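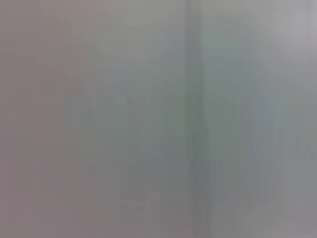
Four Grays, One Wall

Why neutral colors shift, and how one color studio tests them before the paint is ordered

By Sowmya Gounder

The sample library at Plilska holds 1,628 painted cards. More of them are gray than any other color, and gray accounts for most of the complaints. A customer approves a chip under the lamps in a store, has a bedroom painted, and calls the following week to report that the wall is pink.

The paint usually matches the chip. Plilska measures each returned card against its reference card before anyone discusses a remake, and the difference is normally too small to see. What has changed is the light, the size of the painted area, and the colors next to it.

A true neutral gray reflects all visible wavelengths in nearly equal amounts. Few wall paints do this. Most are a white base tinted with black and small additions of red oxide, yellow oxide, blue or green. Those additions are the undertone. With red oxide the gray drifts toward mauve. With blue and a little green it moves toward slate or teal. Seen alone, either one may pass for plain gray. Set side by side, they separate at once. The picture opening this article has a dusty, pinkish gray at its left edge, a blue-gray next to it, and a darker greenish slate band just right of center. Cover the left side with a sheet of paper and the blue-gray looks considerably more neutral.

Sharada Acharya runs the testing room at Plilska and has stopped using the word "neutral" in customer notes. Her cards carry a code for undertone direction, a second code for strength, and the light reflectance value. She sorts the grays by undertone first and by lightness second, the reverse of the order on most store displays.

"A fan deck puts the light ones at the top and the dark ones at the bottom," she says. "That tells you how dark it is. People can already judge that by eye. They can't judge which way it leans until there's something beside it."

Testing a gray

Acharya's procedure uses boards 300 millimeters square, primed white, with two coats of the candidate color. Paint chips are printed or sprayed and do not reproduce the texture left by a roller. The board should be finished with the same roller cover and the same sheen planned for the room.

Let the board dry overnight. Stand it vertically against the wall that will be painted, and mask the surrounding wall with white paper if the existing color is strong. A board lying flat on a table picks up light from the ceiling and will read paler than it will on the wall.

Look at it in the morning, at midday, and after dark with the room lamps on. North-facing rooms emphasize blue. Warm lamps suppress it and bring the red forward. If the board is acceptable in two of these conditions and poor in the third, consider when the room is used. A dining room used only in the evening can carry a gray that looks dull at noon.

Place the board against the floor, the trim and the largest piece of upholstery in turn. A gray with a green lean beside a reddish floor will look greener than it does anywhere else in the house.

Stripes and soft edges

Tone-on-tone striping has come back into the studio's order book, mostly in hallways. The Skellby range sells grays in pairs for the purpose, one pale and one deep, with the same undertone. Mixing pairs is possible but takes more testing. Krishnan, a smaller line, supplies a clear glaze that can be dragged with a dry brush to leave fine vertical streaks in the top color. The glaze stays workable for 40 minutes, so a full-height wall is easier with two people, one applying and one dragging.

Dragged finishes lower the contrast at the edge of a stripe and are forgiving of uneven plaster. They are harder to repair. A scuff in a flat wall can be touched up from the can, while a scuff in a dragged wall generally means redoing the section from ceiling to baseboard.

The studio's current house gray is Flerura, a cool mid-tone with a slight green undertone. Acharya specifies it in matte for walls and satin for doors. The satin version looks darker from some angles, and she has it tested on a separate board.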